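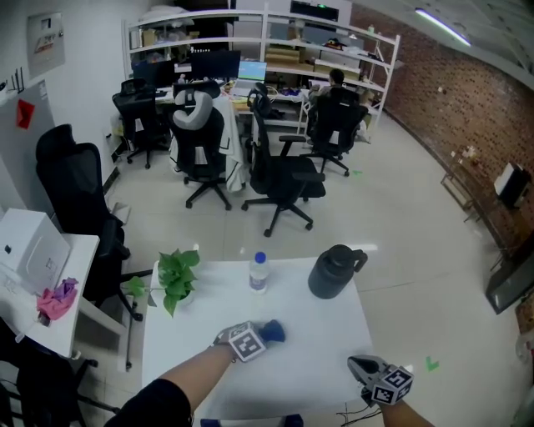

gorum_dan wrote:
Finally got through the Droltent write-up on hand-to-gripper transfer. The claim is that if you track a bare hand and a hand-held gripper with the same kind of marker, you can train on both and need far less gripper data. They report 24 tasks and a policy that beats gripper-only training on most of them. My gripe is the markers. With one cube strapped to the back of the left hand and another on the gripper, you know where the wrist is. You know nothing about the fingers, and the fingers are doing the job.

shelfwarmer wrote:
Fingers come from the head view. Section 3. It's short, I'll grant you – I blinked and was in the appendix.

gorum_dan wrote:
I read section 3. It says "estimated" a lot.

Shiuli Begum wrote:
We tried the recipe at Dosdale in July. Wrist tracking was fine until someone turned a palm up and the cube went under the hand. After that the policy had opinions of its own. Two of our 3 tasks worked, and the third was pouring, so bring a towel.

shelfwarmer wrote:
Did you run the Hosseinzadeh smoothing step first?

Shiuli Begum wrote:
Yes. It smoothed the pouring beautifully. Still missed the cup.

gorum_dan wrote:
I rest my case, pending shelfwarmer's rebuttal.

Last updated: September 2023

Search this forum Enter keywords Go

We use cookies to keep you signed in. Accept Manage settings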